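ok so I finally watched the Anselmo Benavides special everyone in my group chat has been yelling about. thread, because I have feelings and my roommate is asleep

first off, it's called Grudgate and the whole hour hangs on one fight with his brother-in-law over a borrowed garden gate. that's it! that's the show! I went in thinking there was no way a gate could carry an hour and by the end I was kind of mad at the brother-in-law myself

if you only know him as the grumpy landlord on Dhanial, be warned, the stand-up is a different animal. he's so much quieter. he'll let a room sit there until somebody coughs and then he goes after the cough

I saw him live once, way before the TV stuff, at the Terkinholm in November. room holds 215 and I don't think it was half full. he did a long bit about his mom returning a single shoe and I still say "madam, where is the foot" to people who have no idea what I mean

that shoe bit is IN the special by the way, only now it's longer and the store clerk has a whole inner life. I screamed 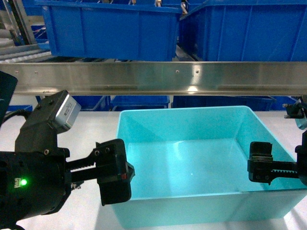
Tutinar: the shoe bit was way better short, he used to get in and out of it in two minutes and it killed. now there's a song??

ok Tutinar, I hear you on the song. the song is too much. but the clerk stuff earns every extra minute and I will not be moved on this

what I would cut is the airport section. every comic has an airport section. his is fine, there's a good line about the belt, but it's right in the middle and you can feel the crowd going "oh, the airport part"

also it was taped in front of 1000 people and I think that hurts him a little? his best thing is muttering, and you can't really mutter to a balcony. there's a moment where he says something under his breath and the front rows lose it and then the laugh kind of travels backward as people ask each other what he said

my favorite part is the voicemails. he reads six of them, all from the brother-in-law, all about the gate, and he doesn't do a voice or anything. just reads them flat off his phone. the fourth one is only breathing and a dog

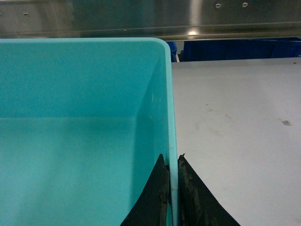 and then he brings the dog back at the very end, when you've totally forgotten there was a dog. I'm not going to spoil how. I had to pause it and walk to the kitchen

anyway it's his third special and I'd put it second. the first one is still the one to beat, mostly for the wedding DJ story, which I've seen so many times I could do it at an actual wedding (I have been asked not to)

if you're new, start with that one, then do this one late at night with the captions on so you catch the muttering

ok going to bed. tell me your favorite voicemail, mine's the fourth one, obviously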